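The Pledge on the Wall

Kulleo has 500 employees and, as of last May, an anti-racism pledge. I have read it three times. It commits the company to listening, to learning, and to "brave conversations," and it does not commit the company to a single thing you could check.

Isla Waaka signed it anyway. She works in billing, and the sheet was going around the lunchroom. "You try being the one person who doesn't," she told me.

The pledge came with a workshop from a firm called Liltero, which has sold the same half day to 13 employers in the Firkwood area. I sat through one. People were kind to each other, a few cried, and the muffins were good. Then everyone went back to a building where the managers' floor looks the way it has always looked.

Wiremu Hinds, who ran the session, says feelings come first and policy follows. Maybe. I asked him which of his clients had changed how they hire or promote. He named one, Shek, and when I called Shek they said the change was "under review."

I don't doubt that people mean it when they sign. Meaning it is cheap, though -- and I include myself, with my yard sign and my stack of half-read books. Marama Tamihana has filed two complaints about pay at Kulleo. She got a reply to the first. It thanked her for her courage. 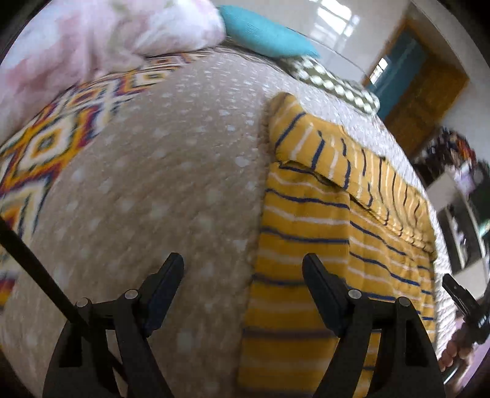
What Would Count

Start with pay. Publish it by grade and by race, every year, and let people argue about the numbers.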